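Home Posts Notes About Contact

When one arm should wait for the other

February 17, 2019

I finally have enough runs to write up the spelling task, so this post is mostly results, with a bit on the method for people who haven't read the November entry.

The task is simple to say. Two arms put letter blocks in a row on a tray to make a short word. The word is given as text, the blocks start out scattered, and each arm can reach only part of the table well. The middle of the tray is shared, and that is where the trouble comes from. Two grippers don't fit over the same few inches at once, so one has to hold back.

Our old policy, Clotar, handled this with a fixed rule. The left arm always went first in the shared zone, and the right arm stayed behind a line until the left one had cleared out. It was safe and slow. If the left arm dropped a block and went back for it, the right arm could stand there holding its own block until the trial timed out.

The new version is called Stirnivis. It learns when to yield from demonstrations instead of following the rule. Both arms share one network, and on top of the usual action output there is one extra number per arm, which we call the wait value. When the wait value is high, the arm slows down and finally stops where it is. We don't label the waiting by hand. We take it from the demonstrations by looking for stretches where one arm is nearly still while the other moves through the shared zone. That's a crude filter, and it catches some pauses where the operator was just thinking, but cleaning those out by hand made little difference to the score.

We collected 343 demonstrations for training. I recorded 160 of them and Seija Tikkanen did the rest. Her style is different from mine. She tends to bring both arms in together and hold one just outside the tray, while I usually finish one placement completely before starting the next. I was worried that mixing the two would confuse the policy. Training on hers alone gave faster runs with more collisions, and training on mine alone gave something not far from the old fixed rule. The mix was better than either, so we kept it.

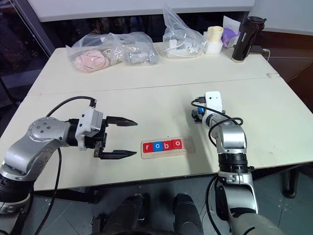

The tray between the two grippers, with "robo" spelled out.

For testing we used four-letter words only. "Robo" is my favorite for debugging. It has two o's, and a policy that has only learned one place for each letter will try to put both of them in the same spot. Clotar did that quite a lot early on.

Each policy got 90 trials with the same list of words and the same starting layouts. A trial counts as a success if all four letters are on the tray in the right order and facing the right way, with no human help. Stirnivis finished 71 of them. Clotar finished 52. Most of the gap comes from timeouts. The old rule ran out the clock in 24 trials and the new policy in six. Placement accuracy by itself hardly changed, and I wouldn't expect it to, as the grasping part of the network is the same.

Collisions are the weak point. Clotar had none between the arms, by design. Stirnivis had five light touches, all in the shared zone and all when both arms were carrying a block. None of them tripped the force limit, but I don't like it. In three of the five the wait value was going up on both arms at once, then dropping on both at once, like two people in a doorway. Adding a little randomness to the wait value helped in simulation. I haven't tried it on the real arms yet.

We also tried leaving the wait value out completely and just training on the same data. That got 58 out of 90, so the extra output is doing something, although part of the gain over Clotar is plainly from better demonstrations.

A few practical notes. Training takes over 900 epochs before the waiting behavior settles, long after the placement loss has gone flat. If you stop when the loss looks finished, you get a policy that almost never yields. I lost most of a week to that. Also, recalibrate the wrist cameras whenever the tables get bumped – a small shift shows up as every letter landing slightly off to the same side.

Next up is longer words, which means a longer tray and a bigger shared zone. Seija wants to try letting one arm hand a block to the other. I'd like to fix the doorway problem first.

Contact | Copyright 2019 | Back to top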